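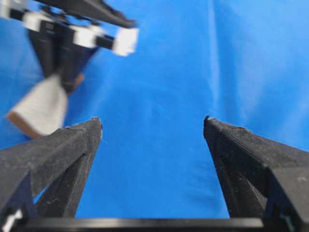 I got up at an hour I don't want to talk about and drove down to the coast for the open day at the Brallard terminal, where they're getting ready to send captured carbon dioxide out to be stored under the seabed. I'd signed up back in September and then forgotten all about it until the reminder came, so big thanks to whoever sends those.

Parking was in a field behind the pipe yard. Wear boots if you go! I had sneakers on and regretted it before I'd even reached the sign-in tent. They hand you a hard hat, a vest and a pair of safety glasses that go over your regular glasses (sort of), and then you sit through a safety talk about gas alarms and which way to walk if one goes off. Across the wind, then up the hill, in case you're wondering.

Our group was led by Yetunde Balogun, an operations engineer with Plasside, the company running the onshore part. She was great. She talks fast and walks faster, and she was happy to be interrupted, which was lucky for her because there was a retired pipefitter in our group who interrupted her constantly. I learned a lot from his questions, to be fair.

We started at the storage tanks. The CO2 comes in by truck for now, as a cold liquid under pressure, and gets held there until there's enough for a ship. I'd pictured giant balloon-shaped things, but they're long and white and lie on their sides like sausages in a pan. Each one holds 300 tons. You can hear the cooling units humming the whole time you're near them, and after a while you stop noticing and then somebody shuts a gate and you notice again.

From there it's a short walk to the loading arm, and this was my favorite stop by a mile. The arm swings out over the water and clamps onto the ship, and it has to keep up with the tide and the swell without putting any strain on the joint. If the ship drifts too far, the coupling lets go and valves close on both sides. Yetunde said they've practiced that release over and over with the ship, the Sani, and that the crew are sick of it.

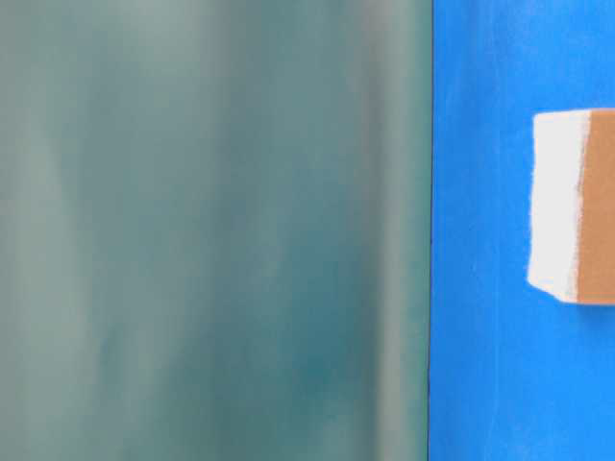
The Sani herself wasn't in, sadly. She was off getting her pumps looked at, so we stood on the jetty and looked at where she would have been. I'd been hoping to go aboard (the flyer did say "subject to vessel schedule," in tiny letters), and I could tell I wasn't the only one feeling a bit flat about it. The wind out there was something else, too. I lost the feeling in my ears.

Back inside, we got coffee and a really good cheese roll, and a talk about the offshore end. The storage site is called Gramero, an old gas field that stopped producing years ago. The rock that used to hold the gas is supposed to hold the CO2, with a thick layer of shale on top as the lid. The injection well goes down 3659 feet below the seabed, and the plan is to reuse one of the old platforms and put new tubing in the well. They passed around a chunk of the sandstone and I dripped some coffee on it by accident, and it just drank it right up, so I guess I did my own little demo there.

The question everyone wanted to ask was about leaks, and a woman near the front finally did. The answer was longer than I can do justice to. They'll run seismic surveys before and after injection starts, keep pressure gauges in the well, and put sensors on the seabed. I would've liked to hear more about who pays for the watching once the injecting stops. The reply was that the details are still being worked out with the regulator, and then we were on to the next question. I wrote it down so I can ask again.

We finished in the control room, standing behind a rope. I expected something out of a space movie and it was more like a nice insurance office with extra monitors. Two people work each shift. One of them waved.

There was a guest book by the door with some 300 names in it already when I signed. The last page had the date 08/11/2023 stamped across the top, and below it a kid had drawn a very decent ship.

They're planning another open day once the ship is back in service, and Yetunde told us to keep an eye on the terminal's notice page. I've already asked to be put on the list, and I'm bringing my brother and the right shoes.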